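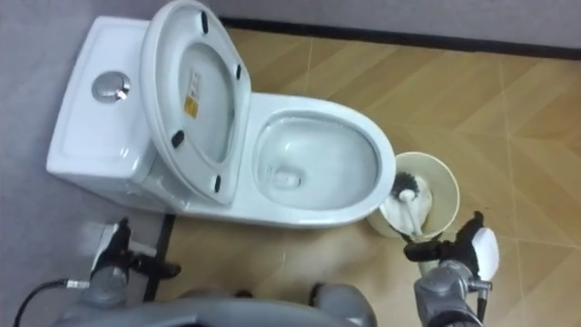

Clearing unexploded ordnance at the old Grisdale range: speaker notes
Tia Whiteley, for the veterans' and landowners' evening

Opening (slide 1)
Thank Inna Nazarenko for setting up the evening. Say who I am: twelve years as an army engineer, now with the civilian survey team at Grisdale. Questions at the end, but stop me if a term makes no sense.

Mention the sign-in sheet. Anyone who wants the map mailed to them should put down a postal address.

What the range was used for (slides 2 and 3)
Artillery and mortar practice, mostly. The northern block was also used for grenade training. When the army left, the surface was walked and cleared to the standard of the day. That standard did not cover anything below the topsoil.

Frost heave brings items up. So does ploughing, and so did the culvert work on the Flerkarlow side.

Point to the block boundaries on the map. The colours are survey status. Red is "not surveyed" and should not be read as "dangerous". People got this wrong at the last meeting.

Numbers to date (slide 4)
410 hectares in the full project area.
3137 metal contacts logged by the survey crews.
12 of those were live items. All were dealt with on site.
The rest was scrap: fragments, fence wire, tractor parts, horseshoes.

Pause here. Somebody will ask where the 12 were. All in the northern block, well back from the road.
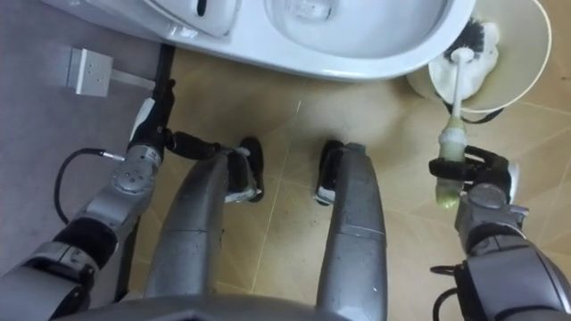 How a search lane works (slide 5)
Lanes are taped out, and one operator works each lane with a detector. Each contact gets a flag and a log entry. A second operator rechecks the lane from the other end before the tape moves.

Digging is by hand, from the side. If it looks like ordnance, the operator stops, marks it and walks back the way they came in. The army disposal team takes over from that point. We do not move anything.

Cut the story about the metal fence post if I'm running behind.

Cordons and road closures (slide 6)
Two closures so far, both on the Vasylenko farm road. Residents got phone calls the evening before. We know the calls missed a few households and we are fixing the list. Give out the new contact card.

Livestock can stay where they are unless the officer in charge says otherwise. Dogs must be inside.

If you find something (slide 7)
Read this one slowly.
Don't touch it.
Note where you are, using a gate, a tree or a building.
Leave by the route you came in on.
Call 911 and stay where the police can meet you.
Do not bring it to our site office. A man did this last fall with a mortar tail fin in the box of his truck.

What comes next (slide 8)
Crews are back in March if the ground allows. The southern block is first, then the creek bank. The contract for the brush cutting is with Solard and they will have their own vehicles on the range road.

No date yet for opening the trail to the public. Don't guess at one, even if pushed. The decision sits with the department.

Questions
Compensation for lost grazing: refer to the claims office, number is on the back of the card.
Well water: testing is a separate program. Take names and pass them on to Inna.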